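3.2 Parts and tray

The study used one family of plastic pegs, made for the sorting and fitting exercises in the Urnden set. The set was drawn up by Helju Luik as a bench activity for people learning small assembly work, and the first version was tried at Flavville before any of the measurements reported in this paper were taken. We describe the parts at some length because two earlier papers on fitting tasks gave only the nominal width of their pegs, and we could not rebuild their conditions from that.

Every peg has a head and a shaft. The head is the wider section and carries the outline that has to be matched to a hole: round, square or hexagonal. The shaft is narrower and is the same for all three. Colour is not tied to outline. A blue peg may have any of the three heads, and so may a yellow or a green one, so a person sorting by colour gets a different result from a person sorting by shape. In the Flavville version colour and shape went together, and people stopped looking at the heads after the first few pegs.

The full set holds 240 pegs. Of these, 52 were set aside before the study began, most of them for a visible seam on the head left over from moulding. The seam does not stop a peg from going into its hole, but it can be felt with a fingertip, and we did not want anyone to recognise single pegs by touch. The pegs that were set aside were kept at Skostton and were used only for practice.

All the plastic is matte. We had tried a glossy batch, supplied by the workshop in Grīnberga, and gave it up after a short trial. Under the bench lamps the glossy heads showed bright patches that moved as the person leaned forward, and several people said the edges between the flats were hard to find. On a matte hexagonal head neighbouring faces differ a little in shade when the light comes mainly from one side, and this is usually enough to judge how the head is turned.

3.3 Starting position

At the start of each trial one peg stands upright on the floor of the tray, head up and shaft down. We chose the upright position over lying flat for a practical reason. A peg lying on its side rolls if the head is round and settles on a flat if it is hexagonal, so the three shapes would not have started from comparable positions. Standing up, they do.

The floor of the tray is bounded by upright panels that meet in corners, and the starting positions fall into two groups, open and corner. In an open position the peg stands well away from every panel and can be approached from any side. In a corner position it stands near the place where two panels meet, which leaves the two near sides free and makes the far sides awkward. Figure 4 shows a blue hexagonal peg in a corner position.

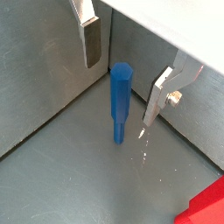 Figure 4. Hexagonal peg, corner position.

Why are the corner positions treated separately in the analysis?

The choice of which faces to hold is narrower there. In the open, people took hold of a hexagonal head by whichever pair of opposite flats was nearest to hand, and then turned the peg on the way to the hole if it needed turning. Near a corner the panels rule out some of those pairs, so more of the turning has to be done after the peg has been lifted clear. Pooling the two groups would hide this, and the averages would mostly reflect how many corner trials a person happened to be given.

The effect depends on shape. A round head can be taken from any direction and needs no turning, so for round pegs the corner matters only as an obstacle to the fingers. A square head has two pairs of opposite flats and a hexagonal head has three. We had expected the square pegs to suffer most in the corner, as there are fewer pairs to choose from, and the results in Section 4 bear this out for the first half of each session but less clearly for the second.

The peg was not turned to a fixed angle before each trial. We considered marking the floor so that one flat always faced the front panel, and decided against it on the advice of the Skostton group, who had found that people learn a fixed angle quickly and then stop checking. The angle was left to whoever set the peg down. For hexagonal heads this means that the flats were sometimes parallel to a panel and sometimes not, and we did not try to separate the two cases afterwards.

3.4 Handling and wear

The study ran to 500 trials. Pegs were drawn from a covered box and returned to a second box at the end of the trial, so that no peg was used twice before the first box had been emptied. The boxes were then swapped.

Wear was checked at the end of each session by running the head through a brass gauge. The corners of the square heads wore fastest. The hexagonal heads kept their edges better than we had feared, and none had to be replaced in the course of the work. On the shafts the only change we noted was a light polishing at the lower end, where the peg is set down. This made a few pegs slightly easier to tip over, and any peg that would not stand on its own at the first attempt was put with the practice parts.

The tray panels were wiped with a dry cloth between sessions. Scuffs were left alone, as attempts to clean them in February had only spread them into wider dull patches. People did not mention the scuffs when asked what they had looked at during the task. What they mentioned most often was the top face of the peg, and after that the rim of the hole.

A peg that fell over before it had been lifted was stood up again and the trial was restarted, with a note in the log. A peg that fell after lifting was counted as dropped, even if it landed upright. Drops in the open positions and drops in the corner positions are listed separately in the tables. In the corner a falling peg tended to come to rest against a panel, where the person could reach it at once, and in the open the round pegs in particular could travel some way across the floor before they stopped. The time taken to fetch a dropped peg is therefore left out of the trial times in both groups.

3.5 Order of shapes

Each session began with round pegs, went on to square and ended with hexagonal. We would not choose this order again. It was taken over from the original exercise, where it served to bring beginners along gently, and it means that hexagonal pegs were always handled by people who had already had some practice with the tray. Comparisons between open and corner positions within a single shape are not affected. Comparisons between shapes should be read with the order in mind, and we return to this in the discussion of the square pegs.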